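Folding Kids' Clothes: The Questions I Get Most

I started this page in February when my inbox got silly, and I add to it whenever the same question turns up three or four times. If yours isn't here, write to me. I'm slow but I do answer!

Do you really fold everything?

No! Underwear and pajamas get tossed in a drawer and the drawer gets shut. I fold T-shirts, sweatshirts and jeans (and the good tablecloth, twice a year). Life is short and my kids change clothes like they're in a stage show.

What do you fold on?

A flat surface with a bit of grip. I used to do it on the bed, which is lovely and soft and completely useless -- the shirt sinks in and you end up chasing the sleeves around. A table with a thick cloth over it works much better, and a bare, shiny tabletop is the worst of the lot, everything slides.

Which fold do you use for T-shirts?

Depends where they're going. For drawers I do the file fold: sides in, sleeves back, then fold up from the hem until you've got a little packet that stands on its edge. For open shelves I do a plain flat square. My shelf unit is an old Jandesa one with very shallow shelves, so I go one fold smaller than most people would.

Does it matter if the fold isn't straight?

Not for the first one. I fix it on the second. If the hem is climbing on one side, just tug that corner down before you go on, and smooth from the middle outward with your whole hand. What I do watch for is bunching at the corners, because a lump at the bottom turns into a bigger lump with every fold after it and then the packet falls over in the drawer.

Should I iron first?

I don't iron children's T-shirts and I never will. Shake them hard when they come off the line, lay them out, smooth them down. A few soft wrinkles never hurt a six-year-old.

What about shirts with a big print on the front?

This is the one people feel strongly about! I like a piece of the picture to end up on the outside, so a kid who can't read a label can still find the right shirt. With a big cartoon face that means you'll fold across it somewhere, and I've stopped worrying about where. On a yellow one like this, folding up from the bottom hides the lower part of the face, but you've still got the black nose and that red circle to go by. 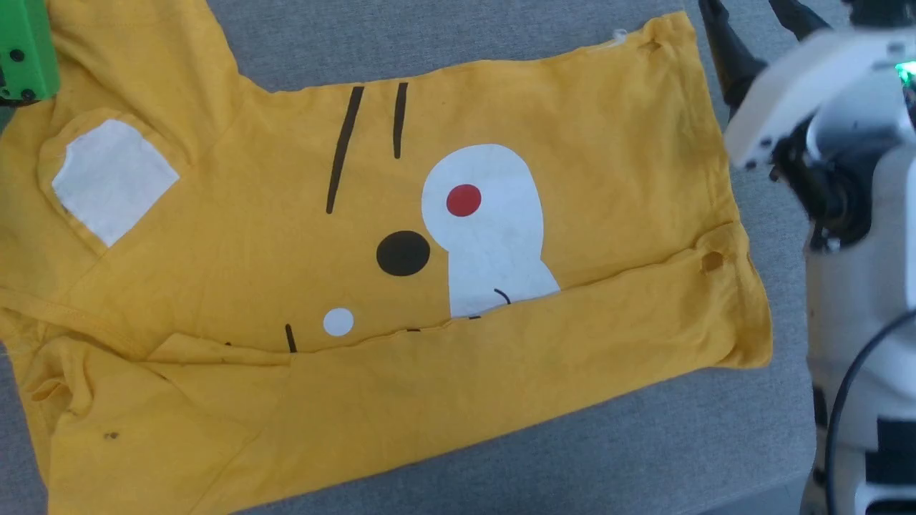

Lauri Karppinen wrote in to disagree: I turn every printed shirt inside out before I fold it. Prints stick to each other in a warm closet, and I've peeled two apart and lost half a dinosaur. My kids find theirs by color and have never complained.

Fair enough, Lauri! I've only had that happen with the thick rubbery kind of print, and those I now fold with a plain layer in between. Try both and see what your closet does.

How many shirts does one kid need?

I'm not going there. Lucian Toma once emailed me to say there were 27 in his daughter's drawer and she wore the same one all week, and I think about that a lot.

Are folding boards worth it?

I had a Zasia one for a while. It's fun, and my son would fold with it when he wouldn't fold without it, so I guess it earned its keep. It was too wide for toddler sizes, though, and now it lives behind the dryer.

Can I use your folding steps for my school newsletter?

Yes, please do, just put a link back to this page.

Last updated September 2026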